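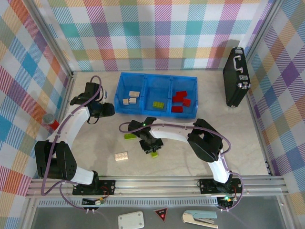

Why Race Cars Change Tires

A race car tire is made of soft rubber. Soft rubber grips the road well, but it wears away quickly. A tire on a family car can last for years. A racing tire may be finished in less than an hour.

Grip is the force that stops a tire from sliding. When the rubber gets thin, grip drops and the driver must slow down in the corners. Each lap then takes longer.

To get new tires, the car drives into the pit lane, a narrow road beside the track. The speed limit is low there. The crew lifts the car, takes off four wheels and puts on four others.

Stopping costs time. Suppose a race at the Meltomport track has 56 laps. One driver stops on lap 8, early, and must stop again later. Another waits and stops once. The first driver makes 2 stops but has fresher tires. Either plan can win.

Tires also need to be warm. Cold rubber is hard and slips easily, so drivers are careful on the first lap after a stop.

Words to know
Compound: the mix of materials in the rubber.
Slick: a smooth tire for dry tracks.
Stint: the laps between two stops.

Text: Lionel Renaud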